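Home Start Here Clearings Meditations Shop Contact

How to Do a Simple Evening Energy Clearing at Home

Oct 22, 2022 | by Baoshan Jiang

I get asked all the time how I clear my own energy between sessions, and people always seem a little let down when I tell them. I don't own a gong. I sit in my kitchen in Dristdale with my shoes off and I do the same 13-minute routine I've been doing for years (okay, with a few tweaks – I can't leave anything alone!).

You don't need any training for this one. You need a chair, a glass of water and your phone on silent.

Step 1: Pick your spot and keep it

Use the same chair every night if you can. I used to wander from the couch to the bed to the back steps and I'd spend half the time getting settled. Once I stuck with one chair my body started to soften the minute I sat down. Put both feet flat on the floor and rest your hands on your legs, palms up or down, whichever feels nicer.

Step 2: Breathe out longer than you breathe in

In for four, out for six. Do that 13 times. If you lose count just pick a number and keep going. I like to picture the out breath going down through my legs and into the ground, and if you're not a picture person you can say "down" in your head instead.

Step 3: Ask what isn't yours

This is the part I love. Say quietly, out loud if you live with people who won't tease you, "Show me what I picked up today." Then wait. You may get a face, or a tight shoulder, or that snippy email from lunchtime. Don't go chasing the story of it. Just notice where it sits in your body.
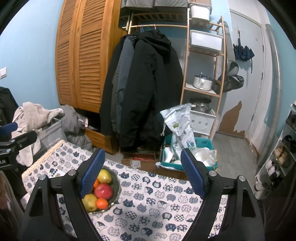
When you've found the spot, put your hand on it and say, "I send this back with love." I breathe out hard through my mouth three times after that, like I'm fogging up a window. Some nights I feel a big whoosh and some nights I feel nothing at all, and I do it anyway.

Step 4: Sweep

Stand up. Start at the top of your head and brush your hands down the front of you, an inch or two off your clothes, all the way to your knees, then shake your fingers toward the floor. Do the front, both sides and as much of the back as you can reach. My friend Meng does hers in the shower, which I think is genius.

Step 5: Fill back up

Please don't skip this! I taught a workshop in Jastanton in July and nearly everybody wanted to stop after the sweep. Sit down again, imagine a warm color coming in through the top of your head, and let it fill you right to your toes. Then drink your water slowly.

If you get teary or yawny, that's pretty common in my groups. Go to bed early. And if something heavy keeps coming up night after night, talk to a doctor or a counselor as well. This is a nice thing to do alongside proper care and it doesn't replace it.

Try it for a week and tell me how you get on in the comments.

Comments

Clondura: I did this last night and yawned through the whole of step 4. Is it okay to do it in the morning instead? I have little kids and evenings are a zoo.

Baoshan Jiang: Mornings are fine! Just ask what you picked up overnight – dreams count too.

tessa_m: The "send this back with love" line was hard for me, I was still mad at my boss. I said "send this back" and left it there.

Baoshan Jiang: Works for me, Tessa. The love can come later.

Rue: Do you have a recording of this? I keep peeking at my phone for the next step.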